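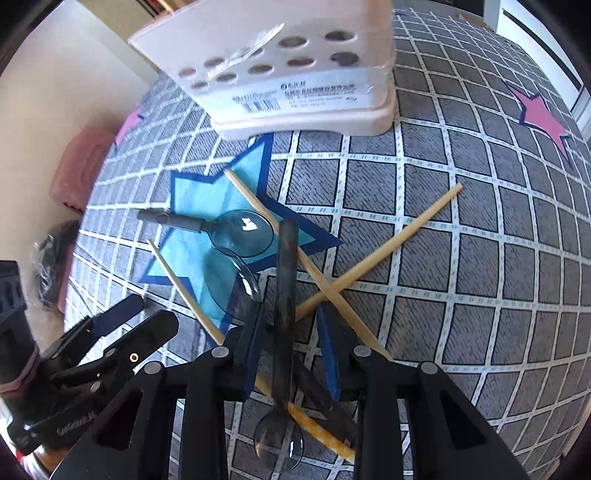 Newsletter > Equipment > Planning ahead
Reading time: 3 min
Print this item | E-mail this item

Every winter we sit down with the wish list before the numbers lock in September, and this year hand-held grippers are at the top of it by a long way. We've had plenty of notes from you (thank you, keep them coming!) and most say the same thing, that the jaws matter more to your day than the electronics do. Thin, slippery things are where a cheap pair shows itself, so we'd like any unit we buy to manage a slim rod held close to upright between padded fingers, with bamboo chopsticks and a glass spoon waiting on the rug for their turn. Glass is hard on pads, and pads are a line we forgot altogether in the last budget.

The Skikon quote came in at $1450 a unit, spare pads extra. Nallent is dearer up front but includes a service visit, and we're still waiting to hear what freight would cost. Whichever way we go, we plan to order 3 units to begin with and put aside about $400 for pads, pivot screws and the odd replacement strap. The household objects come out of a separate line, which stands at $121 and ought to stretch nicely if we stick to the discount shops.

If you're on the Pathirana or Drundia projects and expect to need a gripper before spring, please let us know which weeks, even if it's only a guess. We can juggle a loan or two, but it's much easier with a bit of warning, and a colour preference for the pads wouldn't go astray either.

Posted 2 June 2022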